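Notebook, August – Stisari handheld kit, trial entry 4

Started 9:40 in the morning, coffee in hand, with the whole trial kit out of its cases. For anyone reading over my shoulder: we have the Stisari handheld grippers on loan from Drunutton until the end of the month, and then we either buy or ship them back. Grilcombe is still the other quote on the table. I'm supposed to have an opinion by then, so I'm writing down everything, including the grumbling.

Setup first. The quick-start card is much better than the one that came with the demo unit in spring (that one had the pairing steps in the wrong order, and I lost most of a morning to it). Both hands paired on the first try today. Left hand wanted a firmware update, right hand didn't, no idea why, they came out of the same case. Update took 9 minutes and I wasn't allowed to touch anything, so I tidied the spreadsheet.

Task for today is the drawer one: open the drawer, get the bottle out, put it on the table, put it back, close the drawer. I like this task for comparing kits because it needs a pull, a pinch and a push, and you find out fast which of those a gripper is bad at. 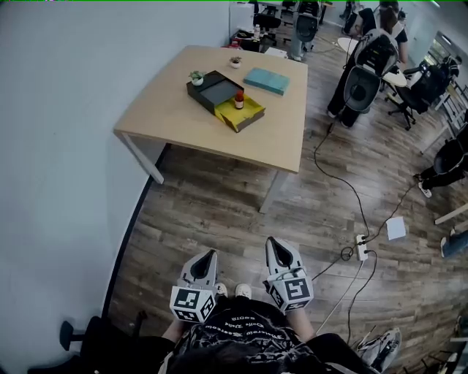

My main worry going in was wrist fatigue, and I still have it, though less than before. The balance is fine for short takes. After a long run I notice my right elbow creeping up, and then my approach angle gets lazy. The marker cubes are part of it, I think, because I keep turning my wrists to keep them in a good position for tracking. With the drawer pulled only partway and the bottle standing upright inside, I have to come down fairly steep, and that's the exact moment I start twisting. Note to self: try a session sitting down, and try one with the table raised. Also ask Drunutton whether there's a lighter cube mount, because the sales page hints at one and then never mentions it again!

Did 40 takes before lunch. Threw out 4. Two were my own fault (I started moving before the tone), one was a tracking dropout on the left hand, and one I honestly can't explain, the file just came out short. Left it in a separate folder in case support wants it. That dropout bugs me a bit. It was on a very plain motion, hand low, nothing fancy going on, and the log only says "pose lost" with a time next to it. Would love a reason code there.

The trigger feel has grown on me. First day I thought it was mushy, and I said so loudly to anyone who'd listen. Now I think it's just long, and the long travel helps when you're closing on something small. The Grilcombe one snaps shut, which feels great for about ten minutes, and then you knock something over.

Finger pads: these are the textured ones, the black mesh type. The smooth set is still in the bag, and I haven't bothered yet. Glass is what I care about, and on glass I want grip without having to squeeze like mad. The little brown bottle with the red cap is a decent test, short and squat, so there isn't a lot of height to grab, and if you come in too high you end up pinching the cap.

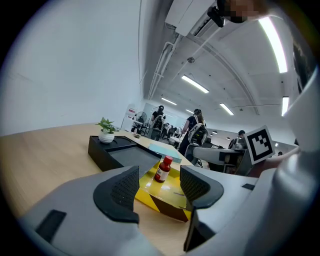

So on the approach I've settled on going in low with the fingers well open, getting the bottle properly between the pads, and only then closing. Slower, but the takes look more alike when I play them back, and the Queiroz people (they're the ones training on this stuff) have asked for consistency over speed about a hundred times.

Playback software, since I'll be asked. It's okay. Scrubbing is quick, both hands stay lined up, and you can tag a take bad with one key. What drives me nuts is the export. It renames everything, and the take numbers in the export don't match the take numbers in the session list. I wrote a small script to put them back, it's in the shared folder under tools, please use it and please don't edit it without telling me.

Price check, so it's in one place: spare pads are quoted at 683 for the full box, which made me sit up. Need to know how fast they wear before I can say if that's silly. No visible wear on ours so far, but we've only been at it a few days.

Still to do:
smooth pads, same task
seated session
full battery rundown on both hands, noting the time
email Drunutton: cube mount, short file, reason codes
get the Grilcombe demo unit back out and run the drawer task on it with the same bottle

Leaning toward buying, if the dropout turns out to be a one-off. Left hand is on the charger, right hand goes on after the last batch.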